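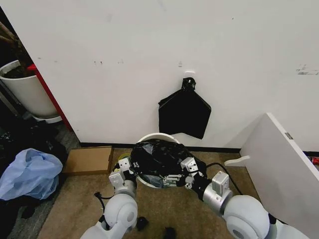
Gamuno writes that lining a trash can takes one demonstration, two at most, and the robot has it. I don't buy it. The Lukum leaflet says 60, and I'd still hide the good rug.

Tips for teaching the trash job by remote control

1. Pick one bag and one bin and stick with them. Black plastic is shiny and limp, and every fold is new to the machine.

2. Get the arms on both sides of the bag before you pull anything. Go slow. Whatever your hands do, jitters included, goes into the lesson.

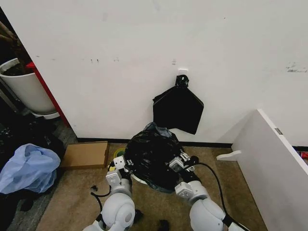
3. Throw out your bad runs. Teno's forum brags about 2686 saved demos. I'd sooner have 19 clean ones.

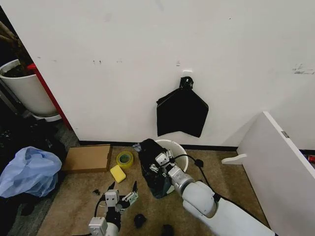 Leaving stuff lying near the bin is my worst habit when I teach. Some folks call it good variety for the robot. Maybe. With a roll of tape and a yellow sponge on the carpet next to the cardboard, I'd want a few runs with the floor cleared too, then compare.

Last updated 25/03/2018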